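Gristdale Household Help
Category: Bedroom and Bedding
How to clean dust from the seams of a quilted mattress without a vacuum cleaner?

Asked by Bohumila Kováčik
February 2022
Views: 1000

Hello to everybody. I have moved in September to a small apartment in Mulbridge, and I bought a new mattress from the company Dratine. It is white and quilted, and the stitching makes small round pillows over the whole top. It is very comfortable, I have no complaint. But in the seams between these round parts there is collecting a fine gray dust, and also some crumbs, for which I must blame my son, who is 11 and eats toast everywhere.

I don't have a vacuum cleaner at this moment. My old one stopped working and I want to wait until spring to buy another. I have a hand brush and a dustpan, the usual kind that you keep under the sink. My questions are these. Can I use the brush on the mattress, or will it pull the threads? And in which order should I do the mattress and the floor? My floor is wood, and last time I swept it first and then all the dirt from the bed fell on it, so I had to sweep two times.

I also tried a wet cloth, but it left a mark like a ring, and I am afraid to try it again.

Thank you in advance for the advice.

2 answers

Answer from Eduard Kubíček
Member for 5 years

Good day. I worked a long time in a guest house that belonged to the Ševčík family, and we had many quilted mattresses there, so I will write how we did it.

First take off all the sheets and the mattress protector, and carry them out of the room before you shake them. Open the window. Then brush the top of the mattress from the head to the foot with short, light strokes. You should use a soft brush only. If the bristles feel scratchy on the inside of your arm, they are too hard for the fabric. Follow the seam with the tip of the bristles and don't press down. When you press, the dust goes deeper in the stitching and you will not get it out with a brush anymore.

Hold the dustpan against the edge of the mattress, a little lower than the top, and bring the dirt into it. It is easier if you empty the pan often. After the top, do the side, and be patient at the piping, where the crumbs like to hide. The floor comes last. On a wooden floor you can put the lip of the pan flat and sweep toward it, but please lift the pan when you move it, so you don't drag grit over the finish.

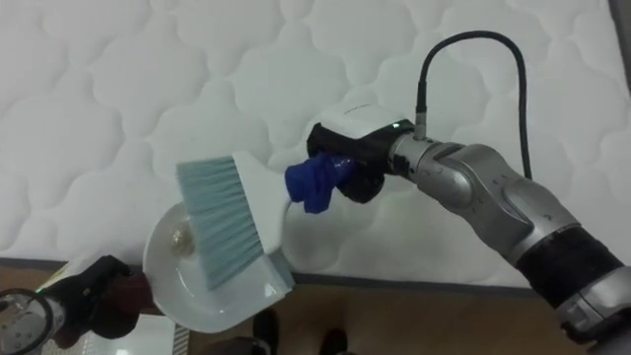

Should the brush for the mattress be the same one that I use for the floor?

It is better to have two brushes. A floor brush carries grit and hair, and on white fabric this leaves gray lines. If you only have one, wash it in warm water with a little dish soap, rinse it well, and let it dry completely with the bristles down. Then do the bed before the floor, and wash it again before the next time.

About the ring from the wet cloth: it usually comes when there is too much water in one place. Sprinkle baking soda on the mark when the mattress is fully dry, leave it for a few hours, and brush it away. If the ring is still there, take a cloth that is only a little damp and go over the whole round part until the seam, so that there is no border in the middle. I can't promise it will disappear. With some of ours it did, with some it stayed pale yellow and we lived with it.

One thing more, please look at the label before you try anything with water. I don't know the Dratine mattresses and maybe they have their own rules.

Answer from gristdale_pete

just flip it over lol. or put a cover on it and forget about it

Comment from Bohumila Kováčik

Thank you, Eduard. I bought a second small brush at the market and did it this morning like you wrote, the bed first and the floor after. The seams are much better. The crumbs at the piping were more than I want to say. The ring I will try on the weekend.

To Pete: my mattress has only one sleeping side, so I can't flip it, but a cover is a good idea.

Comment from Eduard Kubíček

I am glad. For the cover, take one which goes around the sides with elastic, and wash it together with the sheets. Also turn the mattress so the head goes to the foot, if the label allows it. We did this each time the season changed.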